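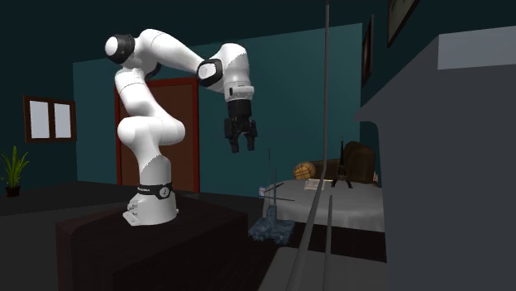 The team behind the Donholm rooms has spent most of the past year arguing about furniture. When I called their lead researcher on a Sunday afternoon (her choice, as it's the one day the phone is quiet), she began with the chairs and the tablecloths and only got to the robot after we had both finished our coffee. Donholm is a set of simulated living rooms where a robot arm practices picking things up, and the rooms are full of the sort of clutter people keep at home: an open book on a round table, an Eiffel Tower figurine beside it, a potted plant near the window. "People ask why we bother with a little tower," she told me. "Well, my aunt has one. Everybody's aunt has one! If you want a robot to work in a home, you had better let it practice somewhere that looks a bit like one."

The question her group set out to answer is easy to ask and slow to test. If an arm learns a task in a plain simulated room, does it still manage when the room fills up? They built 18 rooms in all, and trained two versions of the same controller, which they call Trurnine. One version learned only in bare rooms. The other learned in rooms where the furniture, the wall colors and the lighting were shuffled between attempts. Then both were sent into 9 rooms neither had met before, and given 765 tries apiece.

The bare-room version finished 344 of its tries. The shuffled one did clearly better, though she was reluctant to let me print its score before the last checks are in. "I've been burned by that before," she said, laughing. "You get excited, you tell a friend, and then you find a bug in how you were counting."

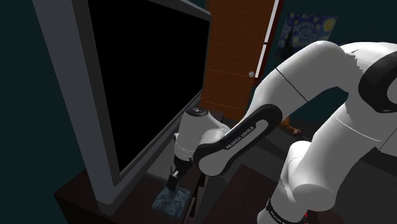 What surprised her most was where the failures piled up. She had expected small objects to be the trouble, and had spent weeks preparing for it – new fingertips in the model, a finer grid for contact, all of that. Big things nearby mattered more. "The bare-room version would plan a perfectly nice reach and then swing its elbow as if the rest of the room wasn't there," she said. "It had learned about the thing in its fingers and not much about its own shoulder."

The fix came from the Shahbazi method, a way of scoring each reach by how much space the whole arm leaves around itself, and it took a colleague down the hall most of August to get it running at a decent speed. She still sounds grateful.

I asked about real rooms, of course. A trial is planned at Drilengate, an apartment building with a furnished unit the group can borrow, and she is cautious about it in a cheerful sort of way. Simulated cloth doesn't snag, she pointed out, and simulated lamps never flicker. "I'd be happy if it does half as well on the first day," she said. "Then we go home, we move the sofa, and we try again."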